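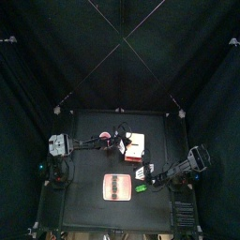
Tesdale robotics club opens its doors in Cirnemville

May 14, 2019

Hello from all of us at the Tesdale student robotics club! I'm Amerley Darko, I look after the club's publicity (and a fair bit of its wiring), and I'd love you to come and see what we've been up to.

Since April we've been working on Geno, our two-armed tabletop project. The job we've set ourselves sounds simple enough: get a pair of arms to sort and pass small things between them without dropping any. We've argued a lot about grippers, and I've lost most of those arguments.

Our team of 3 is entering Geno in the Athanasiadis Cup, where you get 1,000 points for a clean run and lose them alarmingly fast after that. Our best practice score over the whole set of rounds is 3,016, and we're still grinning about it!

"They come in at lunch and I have to send them home at six," says our teacher, Normand Després. "I've stopped pretending I mind."

The open evening is free and you don't need to know a thing about robots. Younger brothers and sisters are very welcome, and there'll be cake. Reporters who'd like to come along or talk to the team should ask for me at the club.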